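4. Evaluation in a Lived-In Room

4.1 Setting and Task

The Stidine retrieval kit is sold as a complete package: a two-finger gripper, a wrist camera, a second camera for the head, and a printed guide whose first page promises that the owner will "never hunt for small items again." We bought ours at the listed price and told the vendor nothing. Our earlier trials with the kit (Section 3) took place on a gray laboratory bench, where it performed very well, as most things do on a gray laboratory bench.

For the trials reported in this section we moved to a furnished living room in Larnside. Fatima Dauda chose the room and Aminu Haruna set the rule that no furniture or ornament was to be tidied away for the robot's benefit. The target was a small cluster of metal items on the square seat of a red plastic stool, with a long black TV console behind it and patterned, polished tile below. The guide recommends "a plain, non-reflective floor," a condition we suspect was written by someone with carpet.

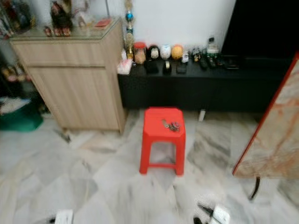
4.2 What the Kit Sees

The head camera supplies the coarse approach. Its view takes in the console, the figurines, the remote controls and the cables on the floor, and the Stidine software offers a grasp candidate for anything it considers liftable. Over 500 approaches it ranked the correct target first in 472. In 11 of the others it preferred a streak in the floor pattern, with a stated confidence we can only admire.

Close to the target, control passes to the wrist camera. Both fingers stay in view at this stage, and the software uses their tips as a fixed reference. The outlines matter, and here the kit's choice of black for the fingers is a mixed blessing – they stand out well against pale tile and much less well against a dark console. The two coverings also differ in how they take the light, the left glossy and creased, the right more matte. Figure 2 shows the view the software has to work with.
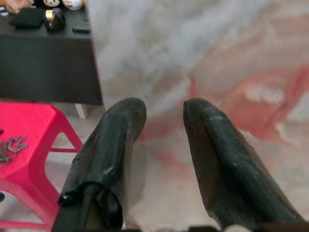

Figure 2. Wrist camera view with both fingers over the marbled floor; the stool and the small metallic object are at lower left.

4.3 Handover Between Cameras

The weakest part of the product is the handover. The head camera's estimate is passed along once and then forgotten, so an error made at a distance is carried faithfully to the stool. Somtochukwu Ugwu wrote a short patch that repeats the estimate midway through the approach. The vendor's support desk described this feature as "planned," a word that has appeared in the release notes since September.

We also tried the Charpentier add-on, a paid module for shiny objects. It made no difference we could measure to target ranking, although it did add a splash screen. Charito Padilla reran the comparison with the module's settings at their defaults and again at the values suggested in the guide, and the ranking of targets was the same in both.

The patched software was used for all trials in Section 5, and the add-on was left switched off.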